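Computer Repair for Beginners, Evening Course
Week 5 handout: Storage, drive bays and the cables that go with them
Instructor: Jeptoo Makokha

Welcome back, everyone, and thank you for being so patient last week while we sorted out who had which screwdriver. I promised you a gentler evening this time, and I think hard drives are just the thing. You have already met the power supply and the motherboard, so tonight we move over to the other side of the case and spend a couple of hours with the part that holds everybody's photos, tax returns and half-finished novels.

Please read this through before you come if you can manage it, even if it's only on the bus. Bring your notebook, your wrist strap and the parts list from Week 4. If you missed that one, Arnar Gunnlaugsson has spare copies at the front desk.

1. Before you open anything

Shut the computer down properly from the menu, switch it off at the wall and pull the power cord out. Hold the front power button in for 5 seconds. Then lay the tower down on its side, with the removable panel facing up, and take the panel off. I know some of you like to work with the case standing, and my own father fixed every radio in the house that way, but things drop when you work sideways, and a screw that lands under a motherboard can eat up your whole evening.

Clip your strap to bare metal on the case. Painted metal won't do.
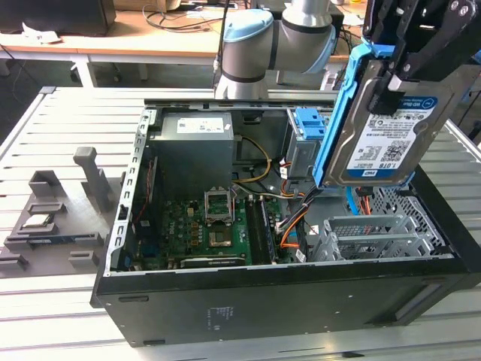 A caddy is a plastic cradle that the hard drive sits in, and it saves you a great deal of fiddling with screws. You'll find them in plenty of office desktops, less often in machines people have built themselves. The drive clips into the caddy, the caddy slides into the bay, and a latch keeps it there. Makers like to colour the parts you are meant to touch, and the bright blue of this caddy and of the latches on the bay is a good friend to a beginner: if it's blue, you are probably allowed to pull it. The label is worth copying down as well, before the drive goes back into the dark. Write the capacity in your notebook (1.0TB on this one) along with the brand and the model line, WD Blue. When a customer rings in May to ask what size drive they have, you'll be very glad you did.

2. Getting to know the bay

Look into the case and find the drive cage first, then trace the cables with your finger without tugging on any of them. Two things matter to a SATA hard drive: the data cable, which has the smaller connector of the two, and the power cable, which comes from the power supply and has the wider one. Both connectors have a little L-shaped key inside, so they go on one way only. If you're pushing hard, stop and turn it over.

Data cables come in all sorts of colours. The colour tells you nothing about the speed, whatever Fedir Sirko at table two may have read, but it does help you remember which cable went where. Draw a quick sketch. It needn't be pretty.
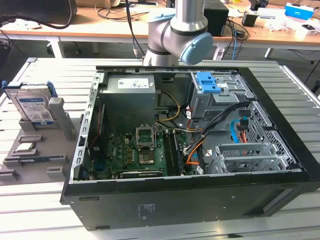 Figure 2. Tower on its side, drive cage at upper right, with orange and light blue SATA cables.

While you have the case open, have another look at the processor socket and its retention bracket, which we covered in Week 3. Please don't touch the contacts. Régis Lebrun asked whether you can dust them with a soft brush, and the answer is no, not even a very soft one. If a socket is open and you aren't working on it, keep your sleeves and your cables well clear.

3. Taking a drive out and putting one in

Unplug the data cable and then the power cable, holding each by its connector. Squeeze or lift the latch, depending on the model, and draw the caddy out slowly. Handle the drive by its edges and keep your fingers off the circuit board underneath. Set it down on something soft, label up.

Going back in, line the caddy up with the bay before you push. It should slide with light, even pressure and finish with a click. Tuck the cables so they don't rub on a fan or get pinched by the side panel.

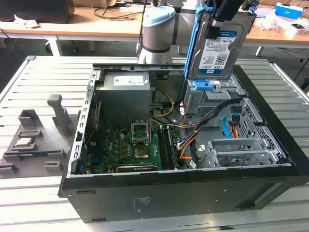 Figure 3. Hard drive in its blue caddy, held upright above the drive bay.

Small parts go in a tray, always, and memory modules and processors never go loose on the bench. Régis Gilbert has kindly put our trays back in the cupboard in Room 434, so there's no excuse!

4. For next week

Write half a page on how you would explain a failing hard drive to somebody who has never seen the inside of a computer. Read chapter 7 of the course book, and skip the part on tape drives unless you're curious. We start on memory next, so bring your strap again.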